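From: Guoqing Qian
To: film-talk list
Subject: Re: [film-talk] Listach restored – worth the trip?

Inès Pichon wrote:

> Saw the new print of Listach at the Tilinska last night and I'm still
> shaking. 100 minutes and not one wasted. The ferry sequence is the best
> thing anybody shot that decade, and the restored footage finally makes
> sense of the brother. I'd put it above Oyelaran, and you all know how I
> feel about Oyelaran. Hauwa cried. Go, go, go.
>
> Inès

Inès, I went. I even paid for the good seats. I'm glad you had the night you had, but I can't sign on to most of this.

First, the brother. The old cut left him out of the middle hour and I always took that as the one smart decision in the picture. He leaves, we don't know why, he comes back with a different coat and a bad temper. Fine. Now we get two new scenes of him in a boarding house explaining himself to the landlady. What do they make sense of? He was broke and he was ashamed. I had that already from the way he counts his change on the dock. 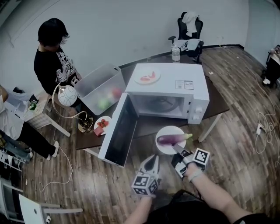 Second, I don't believe the claim on the poster that this is "the director's full vision." Whose word do we have for that? The program notes credit Cirkano with the restoration and say they worked from 3,630 feet of recovered negative. That's 40 minutes of film if it's all 35mm, and the new version is nowhere near 40 minutes longer than the one we grew up with. So somebody sat down and picked. I'd like to know who, and whether there was a script or a letter or anything at all to go by. Lawal asked at the desk and got a shrug.

The ferry sequence I'll give you, mostly. The long take with the horse refusing the ramp still works, and the sound is much cleaner than on my old disc. But they've brightened it. Those were supposed to be figures you could barely pick out against the water, and now I can see the makeup. Žydrūnas Vaher thinks I'm remembering a bad print and calling it a style. Maybe so. He has never seen it on film either, so I'm not sure why his memory gets the vote. 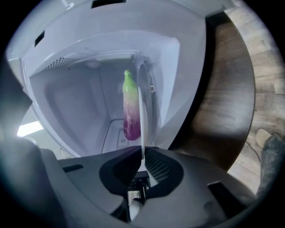
As for putting it above Oyelaran – come on. Oyelaran has a last half hour that earns everything before it. Listach has a wedding, a fire, and a speech. The lead is wonderful in the fire and stiff as a board in the speech, and the new version makes the speech longer. People around me were checking the time.

I'd still tell anyone on the list who hasn't seen it to go, if only for the first reel and for her face when the boat doesn't stop. Just don't go expecting a lost masterpiece. It's a good, lumpy melodrama that has been given a bath and a press release.

Does anyone still have the older cut on tape? I'd like to run the dock scene side by side before I argue with Žydrūnas again.

Guoqing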